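Workshop Notes: Cable and Gripper Service on the Nakpan Cell

Issued 2023-11-22
Contributed by Sakda Rojanasak, cell maintenance, Covosska

The Nakpan cell was taken out of service in November for work on the wrist cable, the gripper and the table calibration. The cell had logged 3,538 cycles since the last full service. The work is written up at some length this time, as two other sites are due to take over the same arrangement and have asked for the order of operations.

Background

Nakpan is a single-arm bench cell used for sorting small mixed items on a flat table. It has one arm, a two-finger gripper with a sensor module on the wrist, and a cable that runs externally from the wrist back along the arm. The cell software is Nindent, our own job runner, which holds the pick list, the tool offset and the fault log. Rejected picks are sent to Wastier, the small logging tool that keeps a record of every grasp that closed on nothing or was abandoned part way.

The reason for the service was in the Wastier log. Of the 3,538 cycles, 581 had been recorded as abandoned. Most of these fell into two groups. The first was a loss of signal from the sensor module while the wrist was turning. The second was a grasp on a thin item where the fingers closed slightly above it. The two groups were treated as separate faults and were worked on in that order.

Signal loss at the wrist

The log showed that the signal dropped only when the wrist joint was near one end of its travel. The arm was put into manual mode and the wrist turned slowly in both directions with the log running. The drop-out was repeated at the same joint angle on each pass, which pointed to the cable or its connector and ruled out the module.

The arm was then parked, the controller shut down and the supply locked off. Anyone repeating this should not rely on the emergency stop. The stop removes drive power but leaves the module supply live, and the connector must not be pulled in that state.

With the supply off, the cable was released from its lower fixing and inspected along its length. The outer jacket was sound. At the connector, the strain relief had slackened and the cable could be moved in and out by hand. Each turn of the wrist had been pulling on the crimped contacts. The connector was remade with new contacts and the strain relief replaced with the deeper pattern, which grips more of the jacket.

The cable loop also needed attention. At the last service it had been shortened to keep it clear of items on the table. That left too little slack at full wrist rotation. The loop was let out until the wrist could reach both limits without the cable going tight, and the lower fixing was moved to suit. The loop must be checked at both limits and again with the arm stretched out. A loop that looks generous with the arm folded can be short when it is extended.

Check that the cable does not pass between two moving parts at any point. Turn each joint by hand if the brakes can be released safely, or at the lowest jog speed if they cannot. Do not use cable ties pulled hard against the jacket. A hook and loop strap with a little play is enough, and it can be undone without a blade.

Gripper fingers

The fingers were removed, cleaned and laid on a surface plate. The right finger was true. The left had worked loose on its mounting screws and had rotated slightly, so that the two tips no longer met squarely. This would not show on a bottle or a box, where there is plenty of side wall to hold. On a flat item the tips come together above the work.

Both fingers were refitted with new screws and a medium-strength thread lock. The screws were run in by hand, the fingers closed lightly on a ground parallel, and the screws then tightened in turn while the parallel was held. Tightening one finger fully before the other will pull the pair off line. The jaws were then opened and closed 30 times without load, and the screws checked again. None had moved.

The sensor module was left in place during this work. It can be removed for better access, but its seat on the wrist sets the reference for the whole tool, and taking it off means repeating the full calibration instead of the short one.

Mounting bolts and joint covers

With the supply still locked off, the accessible bolts on the joints were checked against the torque sheet. All were within limits. The covers were wiped with a damp lint-free cloth. Solvent must not be used near the black bands, as the seals beneath them swell. A small amount of dust had gathered at the lower joint and was lifted out with a soft brush. Compressed air is not to be used here, since it drives dust past the seal.

Table calibration

The height of the table in Nindent is stored as a flat plane taken from touch points. The previous calibration had used three points, all of them close to the arm. Three points will always fit a plane, so there was no residual to look at and any error in one of them would have passed without a warning.

The new calibration used 5 points: four towards the corners of the working area and one in the middle. The arm was brought down at each with the gripper closed, using the slow approach, and the contact height recorded. Nindent then fitted the plane and reported the error at each point. One corner was out on the first run. It was cleaned, touched again and came into line with the others.

The table surface should be wiped before touching off, and the items cleared. A point should not be taken on a seam. The height at a join may differ from that on either side, and the reading will be carried into every pick across the table.

Return to service

After the supply was restored, the arm was homed and the wrist turned through its full range at low speed. No signal loss was recorded. The short calibration was then run for the tool offset, and the result stored under a new name so that the earlier one could be recalled if needed.

Test picks were set up with ordinary items of differing height and shape, including a small plastic water bottle with a red cap, a black pen and a pair of scissors with red handles. Each was tried first at the slow setting with a hand on the stop, beginning with the bottle.

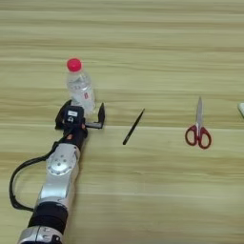 For tall items the approach height is taken from the item record and the table plane has little effect. The grasp will tolerate a fair amount of error up or down, but sideways error matters, as a finger that meets the wall early will push the item over before the jaws close. The approach speed should be kept low until the tool offset has been confirmed from more than one direction.

Thin items are the true check on the plane. The fingertips have to come down close to the surface without pressing on it, and the clearance value in Nindent should be reduced in small steps from the safe figure. If the arm reports contact force at any step, go back to the previous value and leave it there. The force limit must not be raised to get past the warning.

Items with loops or openings need a grasp point set by hand. The automatic choice is the centre of the outline, and on scissors this may fall near the pivot. We set the grasp on the closed blades close to the join, with the tool turned to lie across them. The setting is stored against the item and does not need to be repeated at each service.

Changes to the schedule

The following changes now apply to Nakpan and will be carried over to the new sites.

Strain relief at the wrist connector: check by hand at every weekly stop. Any movement of the cable within the relief is a fault.

Finger screws: check at every service and after any collision, however light. Record the result even when nothing has moved.

Cable loop: check at both wrist limits and at full reach whenever the fixing has been disturbed.

Table plane: touch off all five points. Do not accept a plane fitted to fewer.

Wastier log: review the abandoned picks by joint angle as well as by item. The wrist fault was plain once the entries had been sorted by angle, and had been missed while they were sorted by item alone.

The torque sheet and the revised calibration procedure are in the cell folder. The older three-point procedure has been withdrawn and printed copies should be removed from the bench. Spare contacts and the deeper strain relief are held in the Covosska stores under the Nakpan heading. Sites fitting the older connector will need the adaptor plate as well, and should ask for it when ordering.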